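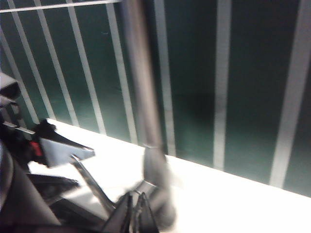
Ullelside Robot Arm Club

The Ullelside Robot Arm Club (until January known as Kubo Club) is a student robotics group in Ullelside. Best known for its arm, Jesto, and for entering the Grukby Cup, a yearly contest for school and college teams. Page last checked 26/07/2020.

History

Began as a lunchtime group, one bench, secondhand parts. Split into 2 teams after the first year, one for building and one for code. Early records are patchy.

Jesto

Table-top arm with a two-finger gripper and a small camera at the wrist. Third version. Parts cost £1,099 in total, mostly motors. Fingers were redrawn several times, the older ones slipped on round objects. Software is written by members and shared freely, altough the notes are out of date.

Grukby Cup

Teams get 20 minutes at the table. Tasks change each year: picking, stacking, moving an item to a marked spot. Ullelside scored 417 points at its first entry, mid-table. Later scores not listed here.

Membership

Open to all students, no experience needed. Meets weekly in term time. New members usualy start on the gripper.

See also: Grukby Cup, Kubo (kit)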